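Altside Stitchers and Makers - Minutes of the Members' Meeting, 23 Jun 2019

Deolinda Carrilho opened the meeting and thanked everyone for coming out in such sticky weather, and thanked Lourenço Magalhães for the lemon cake, which was gone before the first item was finished.

Minutes of the last meeting were read and approved with one correction: the quilted pouches came from Plutby, and the aprons did not.

Millitcombe craft fair. We have been given two tables by the side door, the same spot as last year, and everyone was pleased - it gets the foot traffic from the parking lot and there is a nice breeze. Lourenço will bring the peg rack for hanging totes. Please have your price tags written before you arrive, as the last-minute scramble was a bit much for all of us.

Fabric order. Deolinda passed the McPhee swatches around and there was a long and happy discussion about the mustard linen. It was agreed to order the linen and the plain canvas, and to leave the oilcloth until fall. Members who want lining fabric should let her know before July.

Account. The balance stands at $1,429 with the hall rent paid.

Other business. Lourenço asked whether zippers could be bought in bulk. Everybody liked the idea and he will get prices.

Next meeting in July, same room. Bring your unfinished projects!

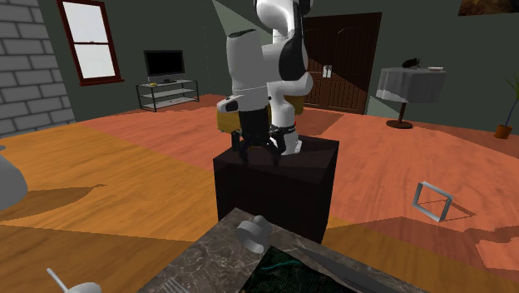
White robot arm over a dark pedestal, living room with wood floor (computer rendering)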